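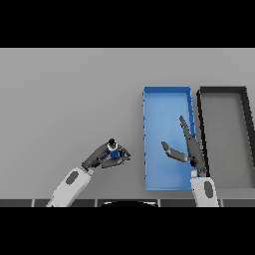
Tindum Family Shelter Turns Down Book Drive, Asks for Shelves and Readers Instead

April 12, 2018 — Tindum Family Shelter said today it will not hold a children's book drive this spring, and is asking local firms to pay for reading time.

Last November's drive, sponsored by Kollik, brought in 300 books. Staff found that nearly 100 of them were in poor shape or meant for adults. Many of the rest are still in boxes.

"We got a nice photo and a storage problem," said Lejla Obradović, the shelter's director. "I'm grateful to people who gave. I'm less sure the kids got much out of it."

Under the new plan, 20 paid evening sessions will be held in the shelter's dining room, each led by a trained reader. Wurer, a local furniture maker, has agreed to build low shelves for the hallway. Families may keep any book they like when they move out.

Garnet Charbonneau, who will run the sessions, is wary of big promises. "People want me to say this will raise test scores," Charbonneau said. "I have no idea if it will. A child who moved twice since fall may just want to hear the same story again."

The shelter will ask parents in November whether the evenings were worth having, and will publish the answers, good or bad. Firms wishing to sponsor a session may write to the shelter office on Leclerc Street. Please do not send books.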